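March 22, 2020
By the Valla project coordinator

Hi everyone, this is my second report on the Valla oral history project, and I'll try to keep it shorter than the last one (sorry about that!). The grant from Drova has now carried us through the whole winter, and I'm really happy with where we are, even with everything that has gone sideways this month.

Recordings first. We planned for 60 interviews by the end of spring and we have 30 finished, with clean audio and signed release forms for every one of them. Most run a little over an hour. The old mill families were slow to say yes, and then one aunt talked to another aunt and suddenly my phone wouldn't stop ringing - I had people calling me at dinner to tell me about the flood. I've stopped booking new sessions for now, as so many of our speakers are elderly and I don't want anyone sitting in a small room with me and a microphone. We tried two by phone last week. The sound is thin but the stories are great, so I'd like to keep going that way if you're all right with it.

Transcribing is where we're behind. Midia, the typing service we hired in October, does lovely careful work, but the local place names trip them up every time and I end up fixing them myself in the evenings. I've now made them a list of the spellings, which I should have done on day one!
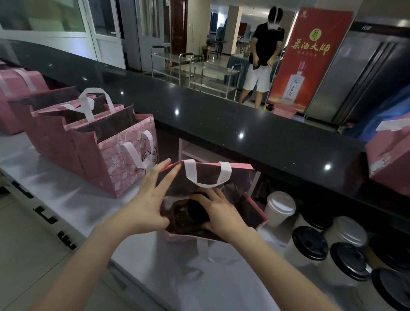
The photo scanning has gone much better than I expected. We have 274 family pictures scanned and labeled, and the Evangelista library has let us use their good scanner at no charge, which saved us a nice chunk of the equipment money. They're closed to the public now, so the last two shoeboxes will have to wait. Everything we've borrowed has gone back to its owners except one wedding album, and that one is safe in my hall closet.

On money, we have $2000 left in the travel line that I can't see us spending. Could I move it over to transcription? That would cover the backlog and probably the phone interviews too. I've put the full budget sheet in with this report, and the receipts are in the same order as last time.

The listening evening is off until further notice. I still want to do it, maybe outdoors once it's warm, and the hall has been very nice about holding our deposit. I'll write again when I have a new date or when you've had a chance to look at the travel question, whichever comes first.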